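Stuffed toy

A stuffed toy, also called a plush toy or soft toy, is a toy with an outer shell of fabric sewn from flat pieces and filled with a soft material. Most represent animals, but food, plants and fictional characters are also common subjects.

Construction
The shell is cut from a pattern and sewn inside out. It is turned through a gap in one seam, filled, and closed by hand with a ladder stitch. Common shell fabrics are polyester pile, cotton, felt and mohair. Early fillings included straw and sawdust; polyester fiber is now usual. Plastic pellets may be added to the base for weight. Eyes are embroidered or fixed with a washer behind the fabric.

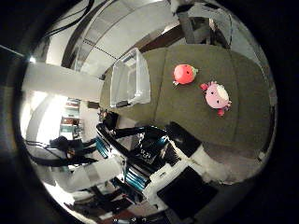

Vol. 2, p. 71

Simplified designs reduce the face to a pair of small dots and rely on outline and color to identify the subject. A round red-orange body with a green leaf reads as a fruit, and frilly gills mark an axolotl.

Production
The Feltari workshop in Horov made stuffed animals from wool felt. Its pattern book, cataloged by Xiomara Okafor, lists 300 designs, many of them variants of the same bear.

Care
Surface washing is preferred for toys with pellets or glued parts. Others may be machine washed on a gentle cycle and air dried. High heat can mat the pile.

See also: Rag doll; Teddy bear; Puppet

Last revised 2025-07-26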